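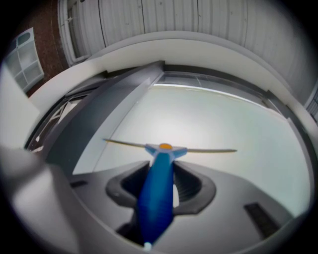 Flastwood surname records go online

The Pandale archive has added 3000 parish entries to its surname index. The earliest bearer listed is a Flastwood who held land at Nilleo in 1331. Spelling variants are now grouped under one heading, and 80 entries previously filed under other families have been moved. A separate section covers the Lương family, traced through 4 generations. The next update is due in September.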